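3.2 Coating wear on reused containers

Coated containers in the Brerow trial were inspected every September for 4 years. Wear was scored on a scale from 0 to 9 at the rim, the walls and the floor. Of the 148 containers enrolled, those with flared walls were scored separately, as they are stacked differently in storage (Hartono, Section 2).

Floor scores rose slowly and showed little spread. Wall scores varied far more, and the two raters disagreed most often on walls with mixed damage.

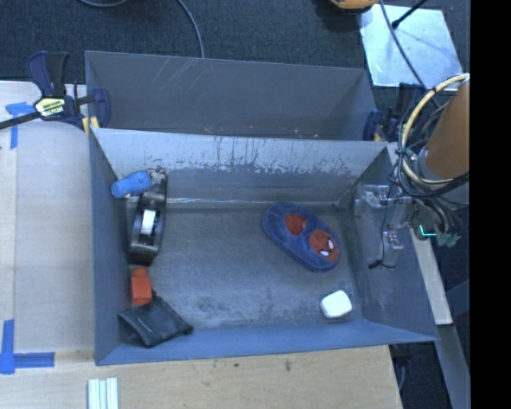

Figure 3. Gray container with wall wear; second container behind.

Rater agreement improved once scraping and scratching were coded as separate types. The rear wall of the front container in Figure 3 was coded as scraping, on the basis of the pale band across its upper part; the faint scratches on the floor were entered under the second code. Seams were left out of both scores.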